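Oyster seed in floating bags - when to split, and what mesh size?

Asked by Lensa Lemma, 9/28/19

I have a small lease near Sternmont with 48 floating bags of seed oysters. They went in during May at 1000 per bag in fine mesh. Growth was even through early summer and has now slowed, and the shells in the middle of each bag are noticeably smaller than those at the ends. Is this density, fouling or both? The bags are flipped weekly.

Answer from Asnakech Zeleke

Both, most likely. Fine mesh closes up fast in warm water and the flow through the bag drops well before the outside looks dirty. Split first. Run everything through a hand sieve, put the large ones in a coarser mesh at half the density, and return the small ones to clean fine mesh. Keep the grades apart from then on - mixed sizes compete and the small ones lose.
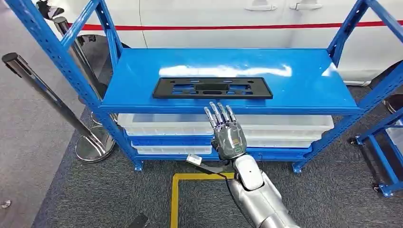
How long can seed stay out of the water during grading?

Keep it under an hour in shade, with damp burlap over the trays. Small seed dries out faster than market-size oysters, so bring in one bag at a time and return it before opening the next.

Write the bag number, grade and count on a tag. I weigh a sample of 100 and work out the rest by weight. My last sample came to 158 grams.

Answer from Janssen

Weekly flipping should be enough if they get a full day of air. Mine go over in the morning and back the next morning. If you flip and the fouled side is still under, nothing dries.

Answer from Hostero

what mesh are you on now? can't say much without that. i went up a size too early once and lost seed through the corners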